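Grudstead lab teaches robot hands to ask for a second look

6/3/23 | 22 shares | 2 comments

A research group in Grudstead has published a method that helps a two-handed robot decide when its own view of a task is not good enough. The method is called Brerine. It was tested on common kitchen work, such as opening a drawer, moving a bottle and putting small things into a bin.

Most robots of this type have a camera at the head and one more at each wrist. Usually the pictures from all of them go into the control program together, at every moment, and they have the same weight. The Grudstead group says that this makes the robot slow to learn. When a hand comes between the head camera and the object, the program still trusts the head camera as much as before, and the fingers close in the wrong place.

With Brerine, the program first gives each view a score. The score says how much the view can help with the next short movement. If the score of the head view becomes low, the program gives more weight to the wrist view of the hand that is moving. If this is also low, it takes the view from the opposite wrist, which often sees the working hand from the side. 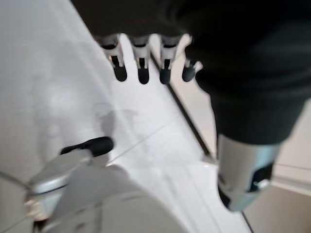 "The other hand is a very good observer, but in many systems it only waits for its turn," said Panya Duangkaew, who leads the work. "We wanted to use it also when it has no object to hold. It can move a little and look, and then the first hand can continue."

The group collected 2630 demonstrations for the training. In each one, a person guided the arms through a complete task, and all the camera views were saved with the positions of the finger joints. The collection began in March of last year and was done in a kitchen room, with normal furniture and with the usual small objects left on the counter. The researchers did not clear the counter between tasks, because they wanted the program to learn from a surface with many things on it.

The drawer was the hardest task in the set. A steel drawer reflects the light, and its front changes in brightness when the hand comes near. The handle side is also easily covered by the fingers. In the older version of the program, the hand often stopped too early and closed on air. With the scored views, the group reports fewer early stops, and also fewer second attempts.

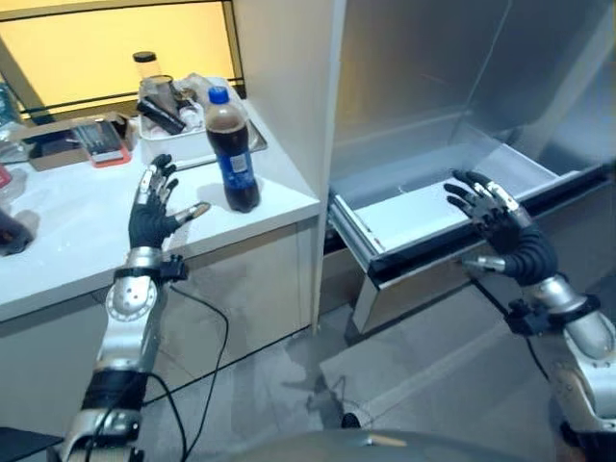 What the method does not solve

The paper is open about the limits. Brerine does not help when all the views are poor at the same time, for example when both hands work deep inside a cabinet. It also needs fingers with good joint sensors, so a simple gripper with two flat jaws will gain less from it.

Fast movement is another problem. The picture from a wrist camera becomes blurred when the arm swings, and the score then falls for a short time even if the view itself is useful. The group now holds the last good score until the arm slows down. Duangkaew described this as a temporary repair - it works, but she would like to have a better answer.

There is a cost in time too. To move the second hand for a look takes longer than to go directly to the object. For a bottle in open space the extra look is not needed, and the program must learn to leave it out. In the first tests it looked too often.
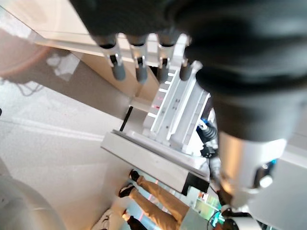

The next part of the work will study if the same scores can be used with a different pair of hands, without new demonstrations. The training was done with one type of hand only, and the length of the fingers has a strong effect on what each wrist camera can see. A partner laboratory in Noonan will repeat the drawer and bottle tasks with its own arms, and it will choose the objects without advice from Grudstead.

The group also plans to release the scoring part of the program for other researchers. The demonstrations will follow later, after the recordings have been checked. Duangkaew said that questions from other laboratories are welcome already now, especially from those who work with drawers and doors.

Related items
Astov opens test hall for mobile arms
Finger joint sensors: a short guide for new laboratories
Noonan laboratory looks for partners in kitchen tasks

Contact the news desk | Copyright Grudstead Research News | Back to top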